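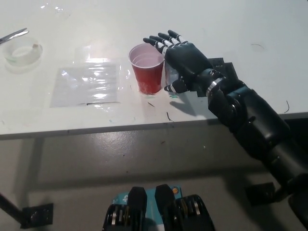 Figure 3. Red plastic cup on a white tabletop.

3.2 What people drank out of

I went into this part of the study thinking cup color was a side issue, and I was wrong! We poured the same lemonade all through August at the Amaral site, kept the recipe fixed (Flaveo syrup and tap water, mixed each morning by 9), and changed only the cup. Of the 254 people who finished a session, some 40 told us the drink in the red cup was sweeter, and they said it before we'd asked a thing about sweetness. I love that kind of result, but it made me nervous too, so we ran the whole thing again at Bumum with the lights turned down.

The effect got smaller there. It didn't go away. My guess is that people carry a memory of fruit punch around with them and the cup wakes it up, though our 6-point scale is pretty blunt and I wouldn't lean on it too hard. We dropped 2 sessions where the syrup had been measured wrong (my fault, I misread the jug). The clear cups get their own section, and the scores there are a lot messier.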